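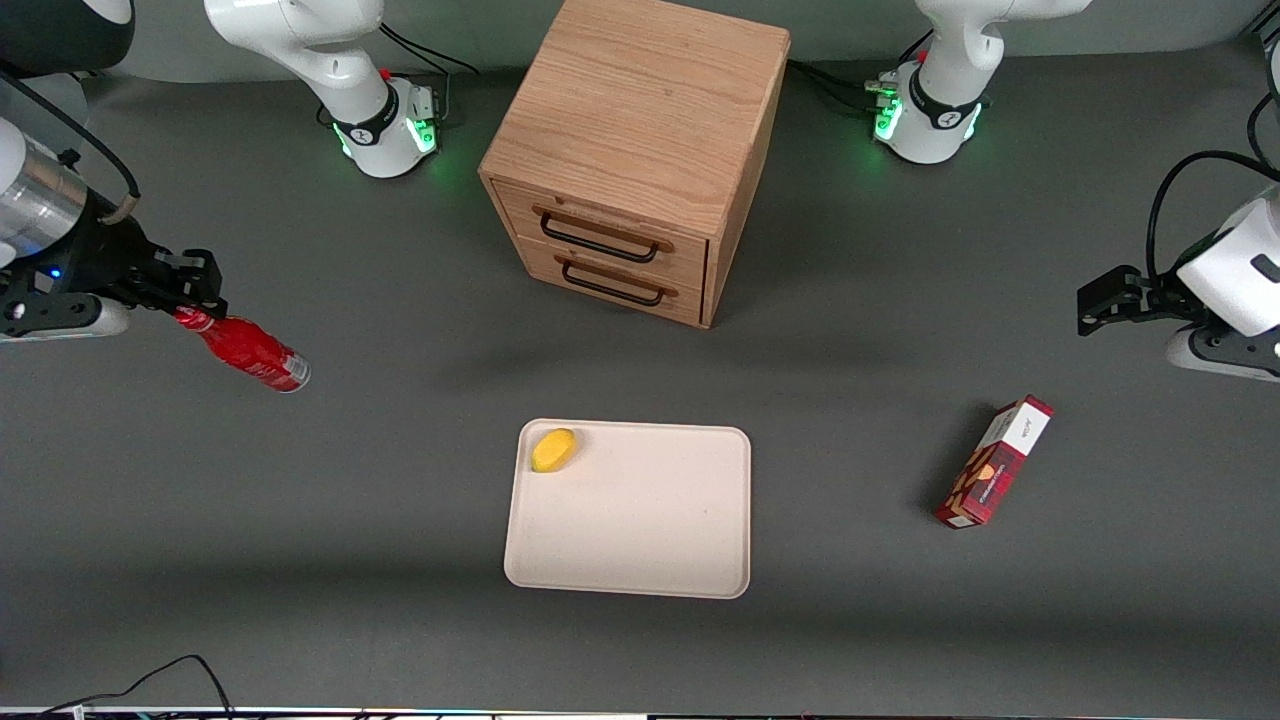
Demo table, both arms live, bottle in right gripper.

Ticket 794
Site: Wullent open day, Huaranga cell
Opened by: Helju Sepp
Assigned: Jaanus Siliņa
Status: Pending retest
Priority: 2

Helju Sepp:
Right arm stopped with a grip force warning during the second visitor group. Bottle task only. Left arm reported no fault. Cleared from the pendant, same warning on the next run. Visitors were moved to the Watulness stand while we looked at it.

Jaanus Siliņa:
Log shows the jaw width target at 46 mm when the close command went out. That is the value for the box. The bottle is picked up by the neck and needs a narrower target. Object list was reloaded before doors opened and the entries are out of order. Please confirm which Clulier profile is loaded.
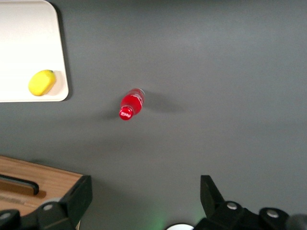 Helju Sepp:
Profile is "openday_b". With the bottle lying on its side at an angle, the planner still picks the correct approach, so I don't suspect the vision side. Lemon entry looks fine. Drawer routine not checked.

Jaanus Siliņa:
Use "openday_a" for the remaining groups. Do not edit b on site. Keep the drawer routine off until Dace Jaunzems has compared the two files.

Dace Jaunzems:
Compared. Bottle and box widths are swapped in b, nothing else differs. Corrected file uploaded as "openday_c". Needs one full run at reduced speed before it goes in front of visitors.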